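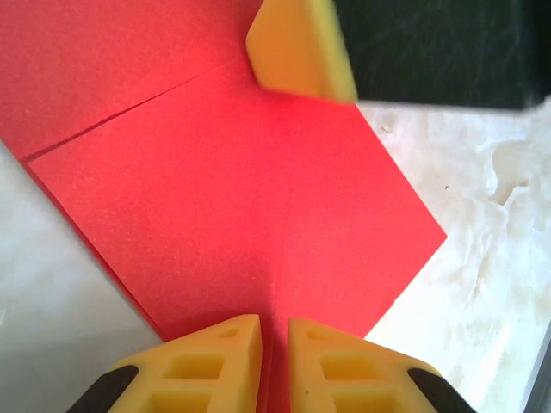
How to fold a pile of party envelopes in one evening

Did these for the Kamirley hall supper, 137 of them, kitchen table, one evening plus a bit of the next morning. Writing it down before I forget how it went.

What you need

Square paper, any color. Mine came from Tutance, the big mixed pack of 1000 sheets, way more than you need but the small packs cost nearly as much. Glue stick. Ruler. Something hard and smooth to press folds with — back of a spoon is fine.

Copy paper works for practice. Too floppy for the real thing though.

Cutting to size

If your sheets are already square skip this. If not, measure 17 cm along the short side, then the same along the long side, pencil tick at both ends, cut. A 17 cm square holds a folded note or a gift card, not a greeting card. For a greeting card go bigger and make one tester first.

Check the corners. A square that's a hair off looks ok flat and then the flaps wont meet.

Folding

1. Turn the square so it sits like a diamond, one corner pointing at you. Good side down.

2. Find the middle. Bring left corner over to right corner, pinch just the center, open up. Same again bottom to top. Don't crease the whole way across or it shows on the front.

3. Left corner in to the middle, a tiny bit past. Press.

4. Right corner in, same. They should overlap by about the width of a pencil.

5. Bottom corner up, over both of them. Go past the middle by a finger's width. Press hard with the spoon.

6. Glue. Thin line along the two slanted edges of the bottom flap, nowhere else. Hold it down and count to ten.

7. Top corner down. That's your lid. Leave it unglued till the thing is filled.

Doing a lot of them

Don't make them one at a time start to finish. Do step 3 on the whole stack, then step 4 on the whole stack, and so on. Much faster, and they come out matching.

Glue in batches of 3, put a heavy book on top while you fold the next lot. I used the Cullinane street atlas.

Dark and bright colors can rub off a little on damp hands. Keep a dry towel next to you. Whites go in a seperate pile, well away.

Closing them

Sticker, dab of glue, or a bit of string round the middle. Stickers are quickest. The gift shop in Jurkesville sells plain round ones on a roll, they get new stock in February and are usually out by spring.

Keeping them

Flat, in a shoebox, lids open. Don't stack with glue still tacky — lost four that way.

Updated 27th February, fixed the overlap in step 4.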